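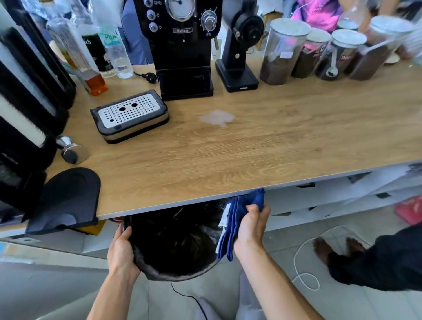

How Does a Coffee Machine Make Coffee, and Who Cleans Up Afterward?

If you live with a grown-up who likes coffee, you have probably heard the noises. There is a growl, then a hiss, then a sort of gurgle, and a few minutes later somebody is standing in the kitchen with a very small cup and a much better mood. Let's find out what all the noise is about!

First, the beans. A coffee bean is really the seed of a small red fruit, a little like a cherry. The seeds are dried and then roasted until they turn brown and smell wonderful (even people who can't stand the taste often love the smell). A whole bean is hard, though, and water can't get deep inside it very fast, so we break it into tiny bits. The growling noise you hear is the grinder, a tall machine with a place for the beans at the top.

Now for the clever part. Many espresso machines have a round dial on them that looks a bit like a clock. It's called a pressure gauge, and it tells you how hard the machine is pushing. Inside, a pump squeezes hot water through the ground coffee, which has been pressed flat with a heavy little tool called a tamper. Have you ever tried to blow through a straw stuffed with wet sand? (Please don't!) The water has that kind of job, and it needs a good strong push to get through.

Under the spout sits the drip tray. It has a metal grate with rows of little holes, and every stray drop falls through into the space below. All those drops add up, and a tray that never gets emptied will start to smell like an old pond. So out it comes!

Noemí Cuevas runs the Saturdayless Stoica Kitchen Club, which is what the children call it when school is out, and she has them clean in the same order each time. Unplug the machine and let it cool, with a grown-up close by. Slide out the tray and carry it level. Tip the water into the sink, wash the grate, and dry it with a cloth. Then wipe the counter, going from the back toward the front, so the crumbs end up in the trash bin and don't get chased in circles.

Used coffee grounds can go in the trash, but if your family has a compost heap, the worms will be glad to have them.

Wood counters need a little extra care. A wet spot left sitting on wood can leave a pale mark, and those marks can be stubborn. Wipe up spills while they're fresh and you'll save yourself plenty of rubbing.

Words to remember
Grinder: a machine that breaks beans into small bits.
Tamper: a tool for pressing ground coffee flat.
Pressure gauge: a dial that shows how hard something is being pushed.
Drip tray: the part that catches drops.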